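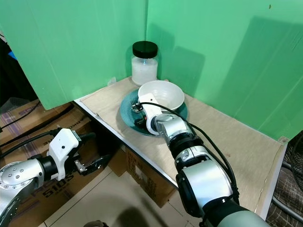

Black screw-top lid on, about two-thirds full.

The Provosel screw-top jar
2 min read
7 shares · 9 comments

I've been selling dry goods loose at Nuditness for long enough to have strong feelings about jars, and I'm afraid you're going to get most of them on this page. If you only want the price, it's £9 with the lid, £2 for a spare seal, and the colour of lid is black because that's the colour they come in.

Still with me? Good. The Provosel is the jar I use for rice, sugar, salt, lentils, all the small stuff that gets everywhere if you let it. Clear glass, straight sides, and a neck wide enough to get a proper scoop in without skinning your knuckles. I used to stock the clip-top sort with the orange rubber ring, and they look lovely on a shelf, but the wire goes slack and then you're forever bending it back with pliers (ask Jayanthi Kurian, she did ours every Christmas until she refused). A screw lid is duller and I've come round to it completely.

What I like about it

The thread is coarse. I know that sounds like a daft thing to get excited about! But a fine thread catches on sugar, and once you've got grains in there the lid goes on crooked and you don't notice until the whole lot has set like a brick. With this one you wipe the rim with a dry cloth, turn it until it stops, and that's it. It's also easy on the hands. Narayanan Raju has bad wrists and buys nothing else from me now.

It's heavier than you'd think, so I wouldn't put a full one on a high shelf if you're short like me. Mine live at the back of the worktop, where I can slide them forward. They do take up room, but I use them every day and I can see at a glance when I'm getting low on rice.

What I don't like about it

The lid shows every fingerprint. Also the seal holds on to smells, so a jar that's had cumin in it will go on being a cumin jar for a good while, whatever you wash it with. I soak the seal overnight in water with a spoonful of bicarb and leave it on the windowsill, and that gets most of it out. Or buy the spare and keep one for spices and one for everything else.

And please don't put hot things in it. It's ordinary glass, it isn't for jam. Somebody did it with marmalade in March and I had a very sad phone call.

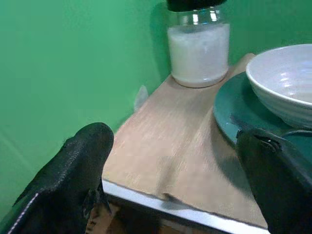 Filling it without making a mess

Get yourself a funnel with a wide spout, or roll up a sheet of baking paper if you can't be bothered to hunt for one. Stand the jar on a tray. Pour slowly, and stop now and then to give the jar a little knock on the tray so everything settles, otherwise you'll fill it to the top and find it's dropped an inch by teatime. Leave a gap under the lid so there's space for the scoop.

If the jar's been washed, it has to be bone dry. I mean it, leave it upside down on a rack overnight and then the right way up for the morning. One drop in the bottom is enough to turn salt into a lump. Deepika Sundaram puts hers in a cooling oven with the door open, glass only, lid off, and she swears by it, but I'm too nervous.

I write the date on a bit of masking tape and stick it underneath, where it doesn't spoil the look. For rice I also cut the cooking instructions off the packet and drop them in, facing outwards. You can buy proper labels and I do sell some, made by Palaniappan, but they don't peel off cleanly after a year and I'd feel bad pushing them on you. 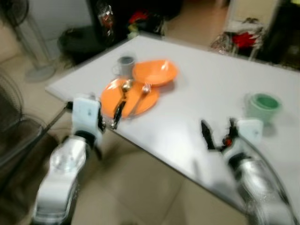 With flour I'm a bit fussier, and I put the bag in the freezer for a couple of days before it goes anywhere near a jar. Let it come back to room temperature before you open it. It's an old habit of Geetha Reddy's, from when she ran a bakery, and I haven't had a weevil since she told me. Brown flour I wouldn't keep in clear glass at all unless it's going in a cupboard, as it goes stale quicker in the light.

Getting hold of one

We've got almost 40 in the Jesbridge shop as I write this (10/4/22), and more on order. If you bring one back with you when you need topping up, I'll weigh it empty, scratch the weight on the bottom of the tape for you and fill it from the bins. Any jar will do for that, by the way, it doesn't have to be one of mine!

I can post them, but postage on glass is horrible and I'd sooner you popped in. Mitiku Beyene does the van on delivery days and will drop one off with your order if you live on his route. Put a note in the order box. If it arrives chipped, don't use it, just hand it straight back to him and he'll bring you another.

Spare lids are coming too, later in the spring. They only fit the wide neck, so check yours before you order.

Contact us | © Nuditness, Jesbridge | Back to top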